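4.2 Distance and price

Room rates taken from 314 hotels in Ernton and the Golier valley, all for one night in February, two adults, breakfast left out. Hostels dropped. So were 27 places with no fixed price. Rates fall with distance from the station, but only up to the ring road; past that, almost flat. Lake hotels behave diferently (see 4.3). A pool adds little. Free parking adds more than we expected, mostly for the chains.

Guest scores were matched by hand where the hotel had changed its name. Slow work, and nearly 394 reviews had to be be read twice.

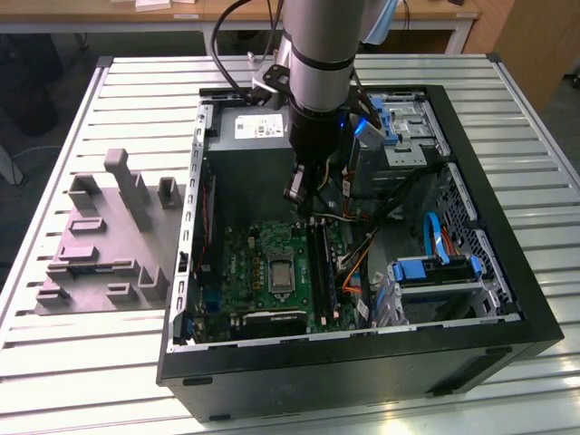 Lionel Tanguy, Giraldo Institute, 14th April
Figure 3. Open desktop tower on the bench, gripper over the motherboard.

Star rating was kept as a control. Taking it out shifts the distance term slightly, sign unchanged.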